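Lindlow Home Forum > Kitchen > Storage and clutter

Thread: Orange plastic things. Keep or chuck?

grumblingdrum
Doing the cupboard next to the cooker this week, the one I have been walking past with my eyes shut. I have reached the layer of orange plastic. Tubs, pots, lids, a beaker with no known parent. Most of it came with the house, or with my wife, who says it came with me.

The new worktop is pale grey and the whole point of it, I was told, was calm. You put one orange object on it and it looks like a traffic incident. So do I keep any of this? Do people keep coloured pots out on show, or is it all supposed to be glass jars with bamboo lids now?

saltandvinegar5
Keep the ones with lids. Chuck the ones without. That is the entire science of storage and I will not be taking questions.

mrs_teaspoon
I'd be slower than that. A lid often turns up the week after the bins have gone. I put the orphans in a carrier bag on top of the fridge in October and anything still unmatched at Easter goes. Ours is down to 9 tubs from a number I won't type.

grumblingdrum
We have a carrier bag like that. It has its own carrier bag now.

pale_oak
Glass. Sorry. I went over to the Ziridholm jars two years ago and you can see what you've got. With coloured plastic you are forever opening three pots to find the rice, then finding lentils from a previous government.

saltandvinegar5
You could write RICE on it.

pale_oak
I could also keep it in a sock.

hobnob_tim
Against the tide here, but I like a bit of orange. Everybody's kitchen has gone the colour of porridge. We did ours in grey as well, on the advice of a man at Baudry who was wearing grey, and for the first month I couldn't find anything because it was all the same shade as the thing it was standing on. I put my glasses down one morning and they were gone till the Friday.

Since then I keep one loud thing out on purpose. Shiny reddish-orange, rounded along the top, a ridge going round it, and it glows a bit when the light catches it. I can find it without my glasses, and then it's simply a matter of finding the glasses. 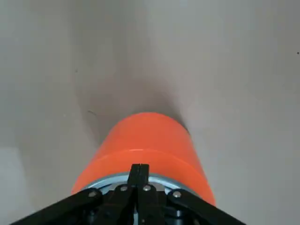 mrs_teaspoon has a point about the lids but I'd say the colour does matter if you cook with anyone else. In our house the orange pot is salt and the white one is sugar, and that has been law ever since a certain crumble.

grumblingdrum
Who has quoted mrs_teaspoon at me there, I've lost track of who is who. Was that you, wetspoon?

wetspoon
It was. I always forget to put my own name at the top. The point stands. Grey worktop, orange pot, no mistakes.

pale_oak
Does orange plastic not stain, though? Mine all went cloudy and smelt of curry.

wetspoon
It's orange. It could be nothing but stain by now and I'd be none the wiser. White tubs are the ones that grass you up after one bolognese.

saltandvinegar5
This is the best argument for orange anyone has made on here and I've read all 579 posts in the colour thread.

pale_oak
I still say it looks cheap next to a decent surface. A glossy pot on a matt worktop, the one makes the other look dusty.

hobnob_tim
Mine doesn't look dusty. Mine is dusty. Different problem.

mrs_teaspoon
For what it's worth, grumblingdrum, before you throw anything, stand the pots on the worktop by themselves, one at a time, and leave each one there for a day. Half of what looks awful in a heap is perfectly all right alone. I did this with a Bomico colander I'd hated for years and it's on a hook now.

grumblingdrum
Right, I tried it with 5 of them. My wife came in, said "oh, that's nice, is it new?" about one that has been in the cupboard since we moved in, and has put wooden spoons in it. So that one is staying. Two have gone to the shed for screws. The other two are in the bag.

saltandvinegar5
Which bag?

grumblingdrum
The bag's bag.

pale_oak
Let me know when you're ready for glass.

grumblingdrum
Ask me again after I've done the cupboard under the sink. Does anyone know what you do with half a tin of silver polish that has gone solid?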